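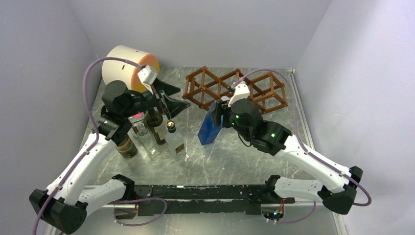

The waiting list

Mar 2, 2026

Last July I put my name down for a community garden plot on Asberg Street. I was number 233. The woman on the phone said this was pretty good, in the tone dentists use.

I am now number 115. I have no idea what happened to the other 118 people, and I've decided not to ask. Maybe they moved. Maybe they bought tomatoes at the store like normal adults and felt fine afterward.

Meanwhile I have been preparing. I own two trowels. I own a Zivari watering can that cost more than my shoes and currently holds umbrellas. I have opinions about compost, which I share at dinners, and I've noticed the dinners getting shorter.

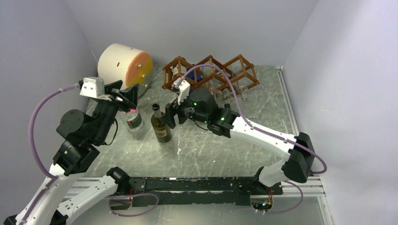

Two arms over a gray marble-patterned tabletop.

My neighbor has a balcony and no opinions at all, and last summer she grew so much zucchini she was leaving it on doormats. I ate it for weeks. It was very good zucchini, and I resented every bite.

The list moves again in spring, supposedly. There's a shorter one over on Mkhize Avenue, but that lot gets up to two hours of sun a day and backs onto a car wash. I put my name down anyway. They haven't called.

Filed under: garden, waiting, zucchini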